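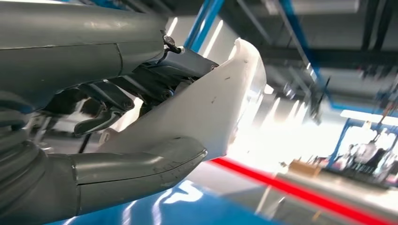 Selon Bouchra El Khatib, il ne fallait pas vendre la barque avant l'automne. Elle l'avait dit au téléphone, puis répété dans un message, et Dorottya avait répondu que la barque prenait l'eau et que l'automne n'y changerait rien.

Elle était arrivée à Drakovness par le car du matin, avec la clé de la maison et un cahier pour noter ce qu'il y avait à donner. Son père avait vécu là douze ans sans presque rien acheter. Les placards contenaient des bocaux vides, deux pulls, une boîte d'hameçons rangés par taille. Dans la cuisine, le calendrier était resté ouvert sur mars.

La barque était au ponton, sous une bâche verte. Elle s'appelait Mészáros, du nom de sa grand-mère, peint à la main sur le côté gauche seulement. L'accent du premier e était trop long et touchait le bord.

Botond Lengyel vint la voir à 8 heures le lendemain. Il portait des bottes et n'enleva pas son bonnet pour entrer.

– Votre père en demandait 900, dit-il. L'année dernière.

– Il voulait la vendre ?

– Il demandait. Je ne sais pas s'il voulait.

Elle servit le café dans les seules tasses qu'elle avait trouvées. Botond regarda le cahier posé sur la table, puis la fenêtre. Il expliqua que le bois était bon au-dessus de la ligne d'eau et mauvais en dessous, que le moteur démarrait quand il faisait doux, et qu'un homme de Furkville cherchait une barque de cette longueur pour ses fils. Il pouvait lui téléphoner.

– Téléphonez, dit-elle.

Il ne bougea pas. Il finit son café, demanda s'il pouvait voir la boîte d'hameçons et en sortit un, qu'il tint à la lumière.

– Celui-là est à moi, dit-il, et il le remit dans la boîte.

L'homme de Furkville s'appelait Rhys Tapsell. Il arriva dans l'après-midi avec une remorque déjà attelée, ce qui déplut à Dorottya. Il fit le tour de la barque, appuya le pouce à plusieurs endroits de la coque, parla du prix de la peinture. Ses fils étaient restés dans la voiture. Le plus petit avait baissé la vitre et lisait le nom à voix haute en se trompant chaque fois d'une autre façon.

– Mé-sa-roche, corrigea-t-elle. C'est à peu près ça.

– On la rebaptisera, dit Tapsell. Ne vous en faites pas.

Elle dit qu'elle devait réfléchir. Il répondit qu'il avait fait la route. Elle dit qu'elle le savait, et qu'elle devait réfléchir quand même. Il détela la remorque pour faire demi-tour, l'attela de nouveau, et repartit sans klaxonner.

Le soir, elle rappela Bouchra. Elles avaient été voisines de palier pendant plus de sept ans et n'avaient pas besoin de se dire bonjour.

– Alors ? demanda Bouchra.

– Elle prend l'eau.

– Tu me l'as déjà dit.

– Il faut la sortir avant les pluies et refaire le fond. Botond connaît quelqu'un. Je ne sais même pas ramer.

– Ton père savait ?

Dorottya réfléchit. Elle le revoyait assis sur le ponton, les jambes pendantes, la bâche pliée à côté de lui. Elle ne l'avait jamais vu s'éloigner du bord.

– Je n'en sais rien, dit-elle.

Après avoir raccroché, elle descendit au ponton avec la lampe. Il y avait un peu d'eau au fond de la barque, et une boîte de conserve pour écoper, attachée au banc par une ficelle. Elle s'assit sur les planches, tira la corde pour rapprocher la coque et commença à vider.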